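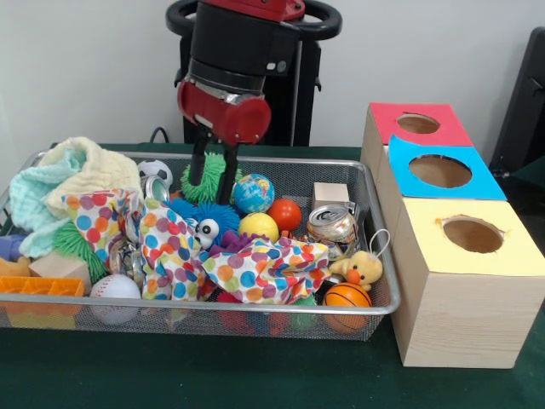
Photos: Kalevi Honkanen

Open day at the Fuston mill, Govberg
September 13, 2023

The leaflet promised "a morning that will change how you see Govberg." I have lived near Govberg for most of my life and am fairly settled in how I see it, but the bus stops right outside the mill and the coffee was free.

For anyone who has missed the posters, the old Fuston mill closed as a mill long ago and has been bought by a developer called Zenalell. The plan is to turn it into workshops, offices, a food hall and something the leaflet calls "making space." The open day was meant to show how far along they are. Going by the stairwells, they are not as far along as the posters.

We were met in the yard and split into groups. Mine was led by a cheerful young man who had plainly been given a script and stuck to it. The mill, he said, once employed 893 people. The new Fuston will support 400 jobs. I asked whether that meant 400 people working in the building or 400 jobs somewhere in the area that somebody in an office had decided to credit to the building. He said he would find out. I gave him my email and have heard nothing so far.

The first stop was the engine house, and I'll admit it was worth the bus fare. The brickwork has been cleaned without being scrubbed to death, and the tall windows have been repaired with proper slim bars. You can still see the oil stains in the floor. A woman in our group said her grandfather had worked in there and that it had been so loud he talked with his hands at dinner for the rest of his life. The guide let her talk, to his credit, and that was the best ten minutes of the tour.

Then we went up to the second floor, where the finished rooms are. They are white. The beams have been boxed in, the walls have been boarded over, and apart from the depth of the window sills you could be in any office built in the last twenty years. Tenants pay extra to be in a historic mill and then can't see it. I asked about the beams and was told it was a fire matter. Perhaps it is. The Pitkänen warehouse across the river was converted under the same rules, as far as I know, and you can see every beam in the place.

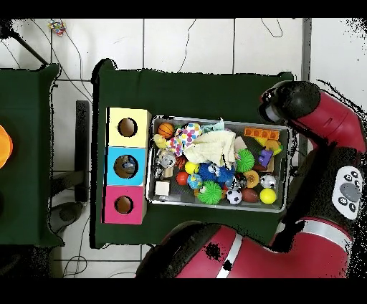 Yellow, blue and pink boxes beside a tray of toys, on a green-covered table.

Floors are a sore point too. Much of the old maple is gone from the parts we saw. Our guide said it had been "responsibly rehomed." I would like to know where. There was a lot of maple in that building and it didn't walk out by itself.

The food hall is at present a large cold room with chalk lines on the concrete. We stood inside the lines for a bakery and were invited to imagine the bread. The artist's view on the wall shows the hall full of slim people under hanging plants, with no prices on anything. Govberg has two bakeries already, and neither has a line out the door on a weekday. Who is meant to be eating all this? The answer was "destination visitors." There are, at last look, 2 parking spaces marked out in the yard, both reserved. 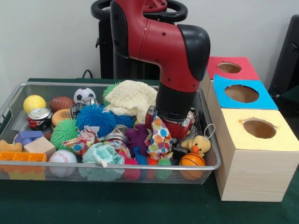 Balls, cans and pieces of fabric in the wire-mesh tray.

The talk at the end was short and heavy on slides. Zenalell expects roughly 4000 visitors in the opening month, which they now give as July. It was going to be this July, as I remember it, and the slide didn't mention a year. Somebody near the back asked about the roof and was told it was "substantially weathertight." It was raining at the time and there were buckets on the top landing.

I don't want the thing to fail. An empty mill is a sad sight and this one stood empty far too long, with pigeons in the upper floors and kids getting in through the boiler room. The engine house shows that somebody on the job knows what they're doing. I'd just like to see that same care on the second floor, and a straight answer on the jobs.

The coffee was good. The number 2 bus back was late. If you go to the next open day, wear a coat, and ask about the maple.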